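Zestmont Evening Courses: Robots at Work and at Home
Handout for Session 16, September 2024
Can a machine do the chores yet?

Short answer: some of them, some of the time, and I think the pattern of which ones is the most fun part of this whole course!

Last session we watched the Clumemari folding demo and everybody wanted to talk about towels. Tonight we go smaller. Think about flipping a light switch, or throwing the right toggle on a shop panel before you start a drill press. A three-year-old can do it. For a robot it packs in nearly every problem on our list: finding the switch, reading which way it is set, getting the fingers close without bumping the panel, then pushing in the right direction with enough force to move it.

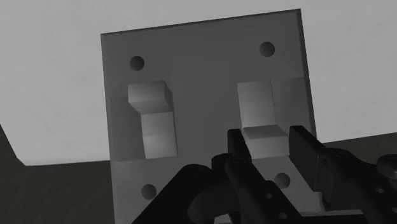 Most groups start in simulation, where a robot can miss a switch all night and never crack a cover plate. You can tilt the panel, change the light, make the switch stiffer, and run it again. The catch is the move to real hardware (the "sim-to-real gap" from your February notes). Real switches stick. Real walls are glossy, and real fingers slip.

For the practice problem, use these results from our own Mello test script:

Trials in simulation: 506
Switches on each practice panel: 2
Failures where the wrong switch was touched: 23
Failures where the finger slid off: 19

Work out the share of each kind of failure, then say which one you would fix first. There is a good case for either, so argue it!

Reading before next time: Yorath workbook, chapter on contact and force, first half only. The section on springs is dense but worth the effort.

Bring a list of chores you do with one finger. We will sort them by how much feeling, and how much seeing, each one takes.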